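14th August
Mwajuma Nyaga, dye room notebook

Picked up the Hultia blocking trouble again. Swatches from yesterday all off the wires this morning. Numbers first, then grumbling.

Yarn: Hultia worsted, undyed, the new spin. Needles US 8 for everything. Garter, cast on 36, knit till square-ish, bind off loose. Same as the February set so we can compare, except Tatu knit half of these and Tatu knits tighter than me. Should have had one person do the lot. Next time.

Swatch A, no soak, steamed only. Hardly moved. Edges still curl at the bind off.
Swatch B, cool soak, pinned. Grew in length more than width. Shrank back a bit once unpinned, left overnight, stayed put after that.
Swatch C, cool soak, wires. Best of the lot. Straight edges, nice hand, no scalloping where the pins would have been.
Swatch D, warm soak, wires. Fuzzy. Slight felting at one corner, I think where I squeezed it in the towel. My fault, not the yarn.
Swatch E, hung with weight, to copy what a long scarf does to itself on a hook. Grew and kept growing. Not happy with E at all.

E matters because Gadis is the long one. If the fabric drops like that in wear, a scarf that starts at a sensible length ends up round the knees. Brian says go down a needle size. I say leave the needle and slip the first stitch of every row, firms the edge up and the edge is what carries the weight. We'll do both and see.

Dyeing. Eren colorway, third try. 270 g of yarn in the pot, split into skeins, tied in four places with figure eights (three places was not enough last time, spent an age untangling). Soaked with a drop of wool wash. Acid in after the dye, not before. Brought up slowly, held, then heat off and lid on.

Color is close. Still a hair too blue next to the Womance card, wants a touch more yellow. Dae-han held it at the window and said green, Ritva held it at the same window and said gray. Writing that down because we've been round this before -- check it under the shop lights before anybody remixes anything. Water ran clear at the first rinse, so the dye is all in. Good. Second rinse anyway. 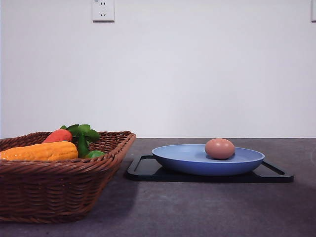 Winding. The ball winder is slipping again on the fat skeins. Brian tightened the clamp, which helped the wobble and did nothing for the slip. Its the belt. Ordered? Not sure. Ask him. Meanwhile wind anything over 100 g by hand or in two halves, and mark the halves so they go out to the same customer. We had one kit leave with two different lots in it and she noticed, of course she did, it was the middle of the back.

Kits. 67 Gadis kits to put together for the fall order. Each one gets the yarn, the printed pattern, a stitch marker, spare label. Needles NOT included, and the label needs to say so bigger. Tatu is redoing the label. Also the pattern sheet still says "block to measurments" on page 2 with no measurements given. Ritva to fix, and fix the spelling while she's in there.

Yardage check. Put a skein of the new Hultia on the counter wheel, 187 yards. The old spin ran a little longer than that for the same weight. So the new one is a touch heavier per yard and people who knit right up to the end of the skein will come up short. Two options: add a mini skein to the kit, or take a repeat out of the pattern. I prefer the repeat. Nobody will miss one repeat in a scarf. Dae-han wants the mini skein, thinks it looks generous. Costs more though. Leave it till we've weighed what's left over from the sample.

Sample scarf is almost two thirds done. Mistake in the cable about a foot back, crossed the wrong way, only once. Laddered down and fixed it with a crochet hook instead of ripping, came out fine, slightly loose on the left side. Blocking should even it up. Used C method, obviously.

Things that bugged me:
-- T pins rusting. One left a mark on swatch B. Throw the old ones out, all of them, dont sort.
-- foam mats no longer lock at the corners
-- the good scale reads low when the battery is going, weigh something known first

To do
Eren again with more yellow, small pot only
Swatch F, slipped edge, US 8, hang it beside E
Swatch G, same on US 7
Ask Brian re belt
Ritva, pattern sheet
Tell Tatu the swatches need the knitter's initials on the tag, mine too

Left F on the needles, 10 rows in, in my bag and not on the shelf. Eren skeins on the rack by the back door, turn them once before you go home.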